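L'étalonnage

La balance du port de Tastport avait été livrée par Sundqvist avec un certificat en suédois et une plaque vissée sur le bâti. Capacité : 1475 kilogrammes. Échelon : 500 grammes. Elle servait à peser les caisses de morue salée avant l'embarquement, et la taxe portuaire était calculée sur son relevé depuis l'ouverture du quai nord.

L'inspecteur arriva en mars, par le bac de 6 h 40. Il avait une mallette, un hygromètre et une lettre de la compagnie Zisteck, propriétaire des entrepôts, qui contestait les pesées de l'hiver. La lettre tenait en deux paragraphes. Le premier rappelait le règlement. Le second indiquait un écart de 44 kilogrammes sur une saison, toujours dans le même sens, et demandait une vérification sur place.

Il commença par le niveau. La bulle était centrée. Il démonta le tablier, nettoya les couteaux à l'alcool, releva l'usure des coussinets et la nota au crayon dans la colonne prévue. L'usure était dans les tolérances. Il remonta le tablier et laissa reposer l'ensemble une heure, porte fermée, selon la procédure.

Les masses étalons furent apportées sur un chariot. Il posa la première au centre, puis aux quatre angles. À 1000 kilogrammes, l'aiguille s'arrêta sur la graduation. Il déchargea, rechargea, obtint le même résultat. Le peseur, assis près du poêle, le regardait faire sans intervenir. Il tenait le registre depuis l'installation de la balance et connaissait la marche à suivre.

Vers midi, l'inspecteur demanda le registre. Les colonnes étaient régulières : date, navire, nombre de caisses, poids brut, tare, poids net. La tare d'une caisse vide était portée partout à la même valeur. Il fit chercher une caisse vide et la pesa sur la petite balance de comptoir. Elle était plus légère que la tare inscrite. Il en fit chercher une autre, restée au fond de l'entrepôt, côté mer. Celle-là était plus lourde.

– Le bois boit, dit le peseur.

L'inspecteur relut la lettre de Zisteck, puis le règlement, article par article. La tare devait être établie une fois l'an, sur un échantillon sec. Le règlement ne définissait pas le mot sec. Il sortit l'hygromètre, le posa sur le registre ouvert et attendit. L'appareil, de marque Jasumton, mettait du temps à se stabiliser. Dehors, on chargeait un caboteur et la grue passait devant la fenêtre à intervalles constants.

Il rédigea son rapport le soir, à l'auberge, sur la table de la salle à manger. Instrument conforme. Méthode de tarage insuffisante. Il proposa de peser les caisses vides à chaque embarquement et d'inscrire l'humidité de l'air en marge. Il hésita sur la case des responsabilités – elle n'admettait qu'un nom ou un tiret. Il mit un tiret.

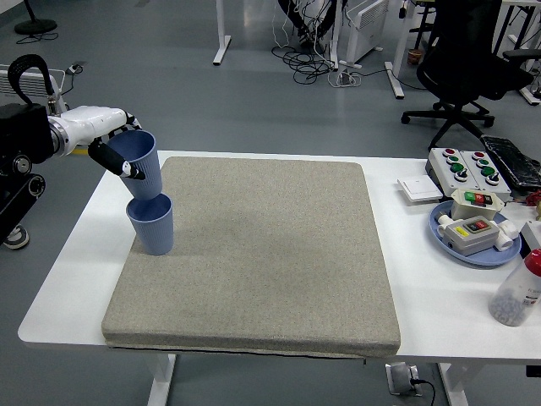 Un tiret ne rembourse personne, répondit Zisteck par retour du courrier, et la compagnie souhaitait savoir à qui adresser la facture des 44 kilogrammes. L'inspecteur classa la réponse avec le rapport, sous le numéro 847. Au bas de la feuille, il ajouta que l'humidité relevée dans l'entrepôt n'avait pas d'adresse postale, puis il raya la phrase, qui ne correspondait à aucune rubrique.

Il reprit le bac le lendemain. Sur le quai nord, le peseur avait aligné trois caisses vides devant la balance et taillait son crayon. La première fut posée sur le tablier à 7 h 15. Il lut la valeur, l'écrivit dans la marge, corrigea son écriture et passa à la deuxième.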